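Sorting the odds-and-ends tray before guests arrive

My sister-in-law Diễm Mạc swears you can judge a household by its junk drawer. I don't have a junk drawer, I have a big plastic tray, and it lives on the table collecting everything that comes through the door. Wedding sweets, bits of post, spare plugs, you name it! Once a month or so I give in and sort it, and I've got the whole job down to 16 minutes if the kettle stays off.

Start by getting the tall things out of your way. Boxes, cartons, anything that stands up by itself goes in a row at the back of the table, so you can see what you've got and you're not forever knocking it over with your elbow. Then go into the tray one item at a time. I used to tip the lot out, and all I ever did was make a bigger mess (and lose a button under the fridge).

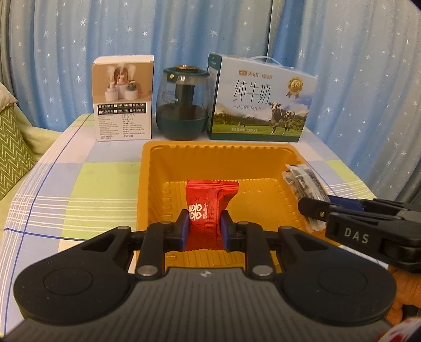 Sweets go first for me. They hide under everything else, and a split one in a warm room will glue itself to the bottom of the tray. Pick them up by the crimped end, check the wrapper is still sealed, and pop the good ones in a jar with a proper lid. Double-happiness ones I keep together in a little dish for visitors, they look so cheerful in red.

Small papery things do well in clear bags. You can see what's inside without opening them, and they'll stand up along the side of the tray if you squeeze the air out.

Keep the box for anything electrical until the guarantee's up! Giang Mạch threw hers out with the recycling and then couldn't find the model number for love nor money. If you really haven't the room, cut out the panel with the specifications and tape it inside a cupboard door.

Ridged trays are a pain to clean, I'll admit. An old toothbrush and warm water with a drop of washing-up liquid gets into the grooves, then stand it on its side on a tea towel to drain. Mine holds dust like you wouldn't believe.

Next month, the shoe cupboard.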